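Oranges from Marinho to Kidthorpe: what happens to the price on the way

3. Method

We followed one variety, the Matano orange, from the packing shed to the shop. Wagner Prado gave us his sales book for one season, with 3343 boxes in it. We also put a short form through doors in Kidthorpe and got 50 back. The form asked how often people buy oranges and whether they look at the size or the price first.
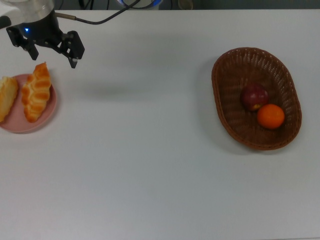
Cremilda Brito wrote back that we should have asked about juice as well, as small fruit mostly goes for pressing and is paid by weight. We added this as question 2 – too late for the first replies.

4. Results

Most people looked at the price first. Small oranges were sold in nets and large ones loose, so shoppers found it hard to compare them. The Fonutholm market sold both by the kilo, and there the small ones were cheaper every Monday we went.

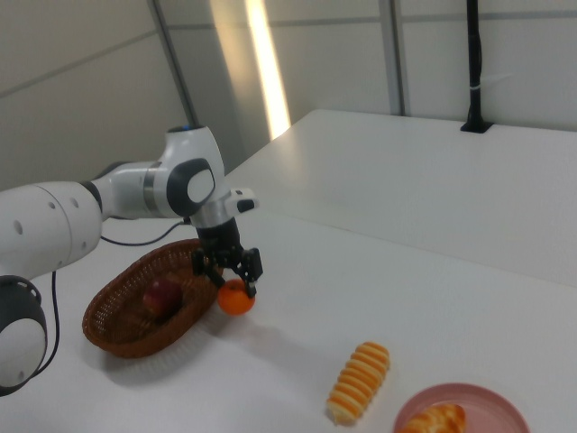 Fig. 2. A small orange on a white tabletop.

The sales book leaves out transport, so our figures for the grower's share are too high.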